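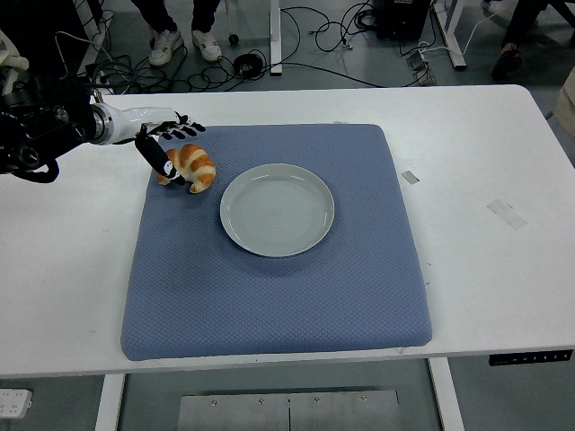 My planner used to treat every pick as one long move, and most of my headaches went away when I split it in two. First leg: get the hand near the thing, fingers a little open, at whatever speed you like. Second leg: slow right down and let the camera have the final say. With a croissant next to a plate on a quilted mat, that second leg is where the thumb comes in close on one side, and I cap it at 18 percent speed in Trovutis (25 was fine for blocks, way too brave for pastry!).

A few more things I do now:

Save the close-in pose with a name you'll recognize in February. "test_final_2" helped me not at all.

Mask the mat before you run segmentation. Quilting has texture and my old model loved to find objects in it.

Set the place target from the plate's rim and work inward. A flat, pale center gives depth matching very little to hold on to.

Log the last 30 frames before contact, always. Parveen Mridha talked me into this one and I grumbled about disk space for ages.

Replan from the saved pose after a miss, it's so much quicker than going all the way home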